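Tuesday, July 30, 2024

Water

Meter at 2455 this morning, read before breakfast. The last reading in my book is from March, and the difference is 71 units, which is high for a house with one bath and no lawn. The stopcock in the lane was stiff but closed fully. With it shut the dial did not move, so the loss is on our side of the wall.

Checked the cistern first. The float valve is an old Alexiou, and the washer has a groove worn across it. Turned it over as a stopgap and ordered a new one from Cukeo, part 505, to be collected in Nondthorpe. The overflow pipe needs refitting too – the joint was only hand-tight.

Bed linen went through on the short programme, to see what the machine draws. The white sheet with the blue and brown flowers was in that load. Four units on the dial by the end, more than the handbook gives.

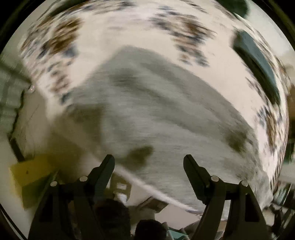 Garden

Rain gauge empty again. The lower bed at Wallow is cracked along the path side and the beans have stopped setting. Watered at dusk from the butt, at the roots only, and left the hose coiled. The butt tap drips when it is turned past the stop.

Will read the meter again at bedtime and once more on getting up, with nothing run in between. If it has moved, the next thing is the pipe under the kitchen floor.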